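Bench Glassware and Wet Work Check: Comments Sheet
Skusasero Teaching Lab, Room 20
Checked by: Fadime Avcı
Walked through with: Doğukan Güneş
Date: May 12, 2019

Thanks everyone for putting up with a Sunday check! It's my favourite time to look at the glassware, with nobody queuing for the sink and good light coming through the east windows. Items are marked OK, FIX or WATCH. Please read the comments even where your bench got an OK, as a few of them are there because I was so pleased.

1. Beakers: rims and spouts
OK. Doğukan and I ran a gloved fingertip around every rim and spout in the cupboard and on the benches. Three chips, all on the older 200 mL ones from the Mititz order, and all three have gone in the broken glass bin. The newer small beakers are in lovely shape. Keep holding them by the body, please, not pinched at the lip.

2. Beakers: graduations readable
WATCH. The white printing is wearing on anything that's been through the dishwasher with the harsh powder. For stirring and rinsing jobs it hardly matters, but if you're measuring, reach for a cylinder anyway. The marks on a beaker are a guide and always were.

3. Stirring rods
OK, and a big improvement on last time! Both ends fire-polished on every rod we picked up. Two short ones had a scratch along the shaft and were pulled. Reminders for the wall:
Lower the rod in, don't drop it. Most cracked beaker bases start with a dropped rod.
Stir clear of the wall and the base. If it's ringing, slow down.
A tall rod in a squat beaker is top-heavy. Don't walk away and leave it leaning.
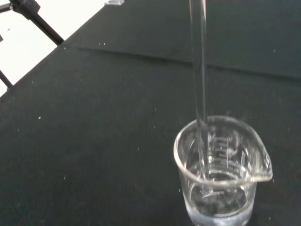 Muammer asked whether we should go over to plastic rods for the first-years. I'm happy either way. Glass is easier to get properly clean and you can spot a residue straight off, and plastic bounces. We could trial a packet of 20 in July and see which ones the students prefer.

4. Fill levels
OK. Half full or under for anything that's going to be stirred. Every bench I looked at stuck to it, which made my morning.

5. Labelling of clear liquids
FIX. My one real grumble. Water, dilute acid and ethanol all look the same in a beaker, and I found two on the side shelf with no label and no initials. Both went down as unknowns and were handled that way, paperwork and all. Masking tape and a marker live in the top drawer under the fume cupboard. Contents, date, initials, even if it's only water. Especially if it's only water!

6. Bench coverings
WATCH. I do love the black cloth for seeing what you're doing. Clear glass shows up against it far better than it does on the white laminate in the prep room, where I've knocked over more than one beaker I hadn't noticed. Three things to look after, though. Smooth the cloth before you set glass down, as a small beaker can sit crooked on a fold. Keep the hanging edge short enough that a lab coat button won't catch it. And no flames on any bench with a cloth, full stop. 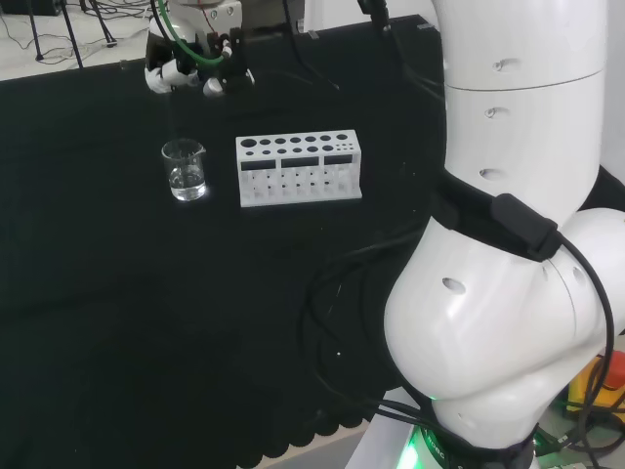
Duygu has offered to hem the spare cloths so they finish just over the bench edge, and she's already measured up. Wash them cold, line dry, no fabric softener.

7. Cables and liquids
WATCH. Anything with a lead stays back from open beakers, and leads get routed so they can't drag across the bench top. Check for a slack loop at elbow height before you start pouring. Power boards off the floor and off the bench, on the rail brackets.

8. Spill gear
OK. Kit 231 is full and in date. Somebody has folded the absorbent pads so neatly I didn't want to touch them. Whoever you are, bravo.

9. Eyewash and shower
OK. Ran clear, good pressure, both tags signed. Zübeyde moved the trolley that was creeping into the shower space. Please leave that floor clear.

10. Eye protection
FIX. Plenty of pairs, but too many scratched ones. Order in with Sunari for 70 replacements. Until they arrive, use the clear-lensed ones on the left hooks.

To do before the next check
Labels on everything, all benches
Cloths hemmed (Duygu)
Rod trial packet ordered (Muammer)
Scratched glasses binned once the new ones are in (Doğukan)

Questions to me at the prep room hatch, any morning before ten.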